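Print this page | E-mail this page

Small Kitchens, Big Messes: A Storage Study of the Toy Sink Unit
Project report, Design of Everyday Things, Section 2
Putton House Workshop

1. What we set out to do

Everyone in our group lives in an apartment with a bad kitchen. The original plan was to measure those kitchens, until we found out that nobody's roommates wanted us in there with a tape measure. So we went smaller. Our subject became a toy kitchen unit with a stove, a sink and a dish rack, and our question was where the dishes end up when there is not enough counter.

We named the project Gikilia, after a long argument, and we have regretted it on every form since.

2. Setup

The unit sat on a board on the workshop table. The dishes were a mixed lot, part plastic and part stainless steel, and they did not match, which made it feel like home. Over the October sessions we logged 70 arrangements. A session ran 30 minutes, or until someone had to catch the bus.
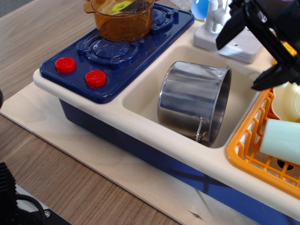 We wrote the house rules on the first afternoon. Every dish had to be somewhere on the unit. Stacking was allowed. Putting a dish on the table and calling it "temporary" was not, although that is how all of us live.

3. What we found

The sink fills first. In our log of 432 single placements, the basin was the most popular spot by a wide margin, and the steel pot was its most frequent guest. It takes up room in there whichever way it goes in. On its side, it claims the space where two cups might have gone, and the wire handle gets in the way of whatever comes next.

The rear burner is the second trap. Once a pot lands there, it stays. Then a utensil gets parked in the pot, and now it is a utensil holder and the stove has one burner. Our advisor asked whether this was a finding or a confession.

The strip behind the sink collects everything else. It is narrow, the faucet takes a share of it, and small items drift there because they fit nowhere better. We called it the Villalobos shelf, after the apartment building where two of us have the same strip and the same problem.

The dish rack did less work than we expected. A plate standing upright costs it very little. A cup lying down costs a lot, and cups were nearly always put in lying down.
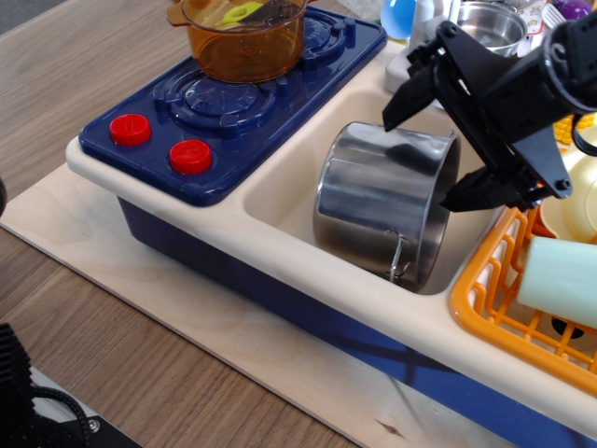 Figure 2. Basin, rear burner and rack all in use. The plate is upright; the cup is on its side.

4. Problems

We changed our sheet partway through, so the early entries have no column for "behind the sink" and had to be recoded from notes. Some of the notes were on a napkin. The recoding took longer than the sessions did.

We also never agreed on whether food counts as a dish. The corn is therefore in the Monday entries and absent from the others.

5. Next steps

We would like to repeat the log with a second rack in place of the front burner, which our survey of ourselves suggests is mostly decorative. The Andolero storage group has offered us shelf space for the unit over break. The full log, all 1210 lines of it with comments, is in the appendix. Skip the comments.

Print this page | E-mail this page

Recent student projects
- Andolero: Stacking Chairs in a Room That Is Too Short
- What Lives in the Junk Drawer
- A Better Hook for the Putton House Coat Rack
- Lids Without Containers: A Count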